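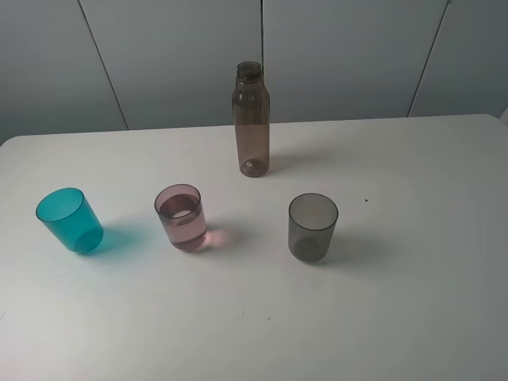

Unit 4: Pouring and Serving Cold Drinks
Course handout, Table Service Basics
Instructor: Viktória Hajdu

Read this before the practical session. Bring the handout with you, as the checklist at the end is signed on the day.

Setting out
Wipe the table and let it dry before anything goes on it. The bottle stands toward the back and the cups go in a row in front of it, with enough space to get a hand around each one. Take the cap off before you start and keep it away from the pouring area.

Checking the cups
Tinted plastic is harder to check than clear glass. A pink cup makes plain water look rose, and a teal one can hide a film of old juice. Tilt each empty cup toward the light and look at the inside of the base – that is where residue stays. A colored shadow on a white table is normal with translucent cups and does not mean something has spilled.

Pouring
Hold the bottle by the body, below the shoulders. Bring the neck close to the rim without touching it. Pour slowly at first, then steadily, and stop a little above half. Full cups are hard to carry and most guests will ask for more if they want it. Turn the bottle slightly as you lift it away to catch the drip.

When a bottle is nearly empty, do not tip it upside down over the guest's cup. Finish the pour from a new bottle and take the old one back to the counter.

Common mistakes
Picking up cups by the rim.
Topping up a cup with a different drink.
Judging the level from above. Bend down and look from the side.

Practical
Work in pairs, 2 pours each, then swap. Irén Farkas will sign the checklist. Anyone who misses the session can repeat it in September.

Checklist
Table wiped and dry
Cups checked against the light
Level even across the row
Bottle returned to the counter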